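Reference > Toys and Puzzles > Form Boards

Form board

A form board is a flat board with cutouts, each shaped to take a matching part. The simplest have a single round opening; larger ones mix disks with other shapes. Boards are often white, with parts in one strong color such as blue, and lie flat on a table during use. Lapointe sold a set of 2 boards from its Beltgate shop, and Shirley Robichaud's catalog lists 190 patterns – most of them for one player.

Last updated: 06/04/2008
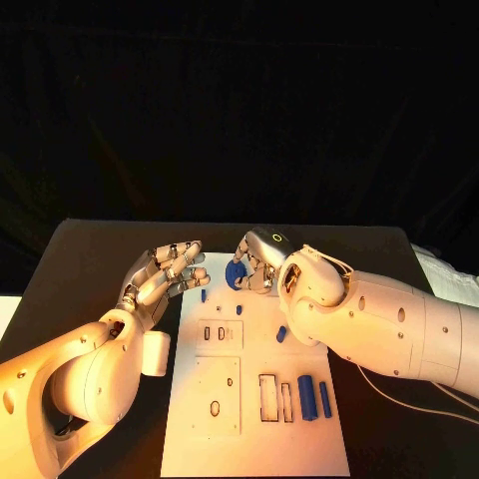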